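Selling your old shoes online: your questions, our doubts

Is it worth selling worn trainers at all?
Sometimes. Most people remember what they paid and price from there, and buyers don't care what you paid. If a pair cost you 100 pounds and you get 21 for it, less postage, decide whether that is worth an evening of messages.

Do the "instant valuation" tools work?
We have our doubts. Hsin-yi Mak put the same pair of boots through the Carby tool twice in December and got two different figures. Look at what similar pairs have sold for. Asking prices tell you very little.

Should I pay for a boosted listing?
We wouldn't. Sites that sell boosts will tell you how many extra views you get. Views are cheap. Ask how many extra sales, and see if you get an answer.

Do I need the original box?
Sellers of collectable pairs swear by it. For everyday shoes we have seen no convincing sign that it raises the price. It is still a decent thing to post them in, provided it is sound and you wrap it in an outer bag.

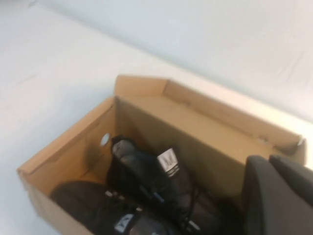 A brown cardboard shoebox with a round hole in the end panel.

Holes in the ends are fine if the box is wrapped. Old labels need covering. If the corners have gone soft, use another box.

Are cleaning kits any good?
Warm water, washing-up liquid and an old toothbrush do most of what the kits claim. Ming-te Tang tried a kit for us on one canvas shoe and the toothbrush on the other, and couldn't tell them apart afterwards. One pair proves little, but it was enough to stop us buying a second kit.

What does "nearly new" mean?
Whatever the seller wants it to mean. Ask for a photo of the soles.

A buyer wants to pay outside the site. Is that safe?
No. You lose whatever cover the site offers, thin as it may be. The story about fees is usually just a story.

How long should I leave a listing up?
We give it 15 days, then drop the price once. After that, try the charity shop.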